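Session 4 notes – Force feedback and pedal feel

Module leader: Tülin Dönmez
Lab tutor: Kadir Yazıcı

Read the notes on steering geometry before this session. We start from the point where the wheel motor already receives a torque value from the simulation, and look at what happens to that value before it reaches the driver's hands.

## 1. What the signal contains

In a real car, most of what the driver feels through the wheel comes from the self-aligning torque of the front tyres. It rises with slip angle, reaches a peak, then falls away shortly before the tyre reaches its maximum grip. A good driver reads that drop as a warning.

A simulator works out the same torque from its tyre model and sends it to the wheel base many times a second. Some titles add effects on top, such as kerb rattle or engine vibration. Keep the two apart in your reports:

- **physics torque** – calculated from the tyre and suspension model
- **effects** – added for feel, with no bearing on grip

In the lab we switch all effects off. Students who like them can put them back on at home.

## 2. Clipping

Every motor has a maximum torque. If the simulation asks for more, the motor gives its maximum and the rest is lost. This is clipping. The wheel feels heavy but flat, and the drop in self-aligning torque can no longer be felt because it happens above the limit.

The usual mistake is to turn the gain up until the wheel feels strong on the straights. Set the gain in the fastest long corner on the circuit instead. On the Adgate test track that is the right-hander after the bridge.

Short spikes over kerbs may clip. Steady cornering load should not.

## 3. Damping and friction

Damping resists speed of rotation. Friction resists movement of any kind. Both calm a wheel that swings from side to side on the straight, and both hide detail. Start with each at zero and raise damping first, in small steps, until the swinging stops when you loosen your grip.

Do not let go of the wheel fully above low speed. Keep thumbs outside the rim at all times.

## 4. Load cell brakes

A cheap pedal measures how far it has travelled. A load cell pedal measures how hard it is pressed. Leg muscles remember force better than position, so lap times tend to become more even once the driver has got used to the change.

The Osora pedal in the lab is set up as follows:

| Setting | Value |
|---|---|
| Full braking force | 400 N |
| Dead zone | 4% |
| Response curve | linear |

Drivers who cannot hold full force without lifting from the seat should ask Kadir to lower the value. Write the new figure on your sheet, or your brake traces can't be compared with anybody else's.

## 5. Lab task

Work in pairs. One drives, one logs, then swap. Use the Tamayo hatchback with the default set-up and a fixed fuel load.

1. Drive 19 laps of Adgate. Treat the first four as warm-up and leave them out of the results.
2. Record the torque channel with the Flollilov logger.
3. Find the share of samples at the motor limit in each lap.
4. Lower the gain until steady cornering no longer clips, and repeat.
5. Plot brake pressure against distance for your best and worst laps.

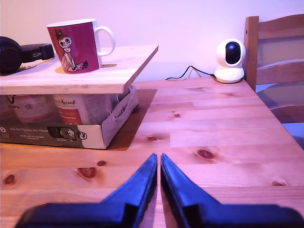
*Pine table with a raised board and an open cardboard box.*

Last February's group logged 1,075 usable laps between them. The file is in the shared folder and may be used for comparison, but the pedal was set differently then, so use its torque data only.

## 6. Questions to prepare

- Why does the torque peak come before the grip peak? Refer to pneumatic trail.
- What would a driver notice first if the gain were halved?
- Would you expect a linear brake curve to suit a car with anti-lock brakes?

Bring written answers. Tülin will go through the first one on the board, as it came up in last year's exam and was badly done.

**Reading:** chapter on tyre forces in the course pack, up to the part on combined slip. The section on camber can wait until session 6.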